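4. Comparación de pinzas con la bandeja de condimentos

Esta sección explica cómo probar dos juegos de dedos en el puesto Ikport de dos brazos. Se supone que los brazos ya están calibrados (sección 3) y que el controlador Rellau arranca sin avisos.

4.1 Cámara de muñeca

1. Coloque la bandeja redonda sobre la mesa, al alcance de ambos brazos.
2. Abra la pinza hasta el tope y espere 2 segundos.
3. Active la vista de muñeca. Los dos dedos deben entrar por las esquinas inferiores y dejar libre el hueco central.
4. Acerque la muñeca hasta que se distinga el frasco de etiqueta amarilla entre los demás envases.
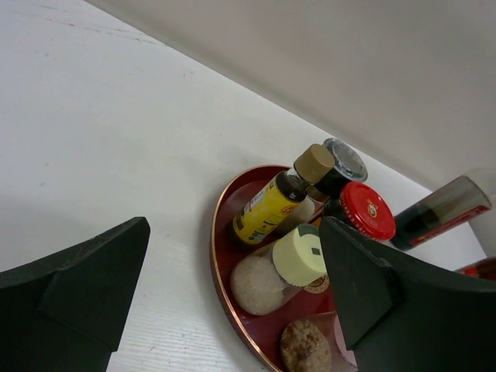 Según Mockus, con los dedos anchos conviene aproximarse siempre desde el lado despejado de la bandeja, porque al entrar por el lado de los frascos el dedo tapa el objetivo antes de cerrar y el controlador pierde la referencia. Su propuesta es fijar esa dirección en el perfil y no dejarla a criterio del operador.

El perfil «Geltov» ya incluye esta opción. Está desactivada de fábrica; se activa en Agarre > Aproximación.

Nota: los envases transparentes dan peor contorno que los de etiqueta opaca. Empiece por estos últimos.

4.2 Prueba con los dos brazos

1. Lleve ambos brazos a la posición de espera, uno a cada lado de la bandeja.
2. Revise el recorrido de los cables. Deben formar un bucle amplio junto a la pinza, sin tensión.
3. Deje las botellas altas fuera de la bandeja, sobre la mesa.
4. Cargue el mismo perfil en los dos brazos. 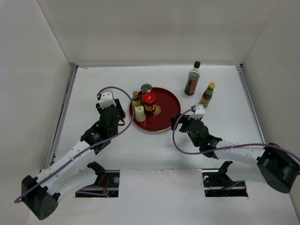

5. Ejecute 8 ciclos con el brazo izquierdo y repita con el derecho.
6. Cambie los dedos y vuelva al paso 1. No modifique la fuerza de cierre entre un juego y otro.
7. Exporte el registro. Si supera las 2.000 líneas, el controlador lo divide en dos archivos.

PRECAUCIÓN: no introduzca las manos en el recinto con los motores activados. Pulse antes la parada y espere a que los brazos queden en reposo.

PRECAUCIÓN: no mueva los dos brazos a la vez sobre la bandeja en modo manual. La detección de colisión entre brazos solo funciona en modo automático.

Si aparece el error 3734, repita la calibración de la muñeca (sección 3.2).

© Ikport. Documentación técnica | Contacto | Volver arriba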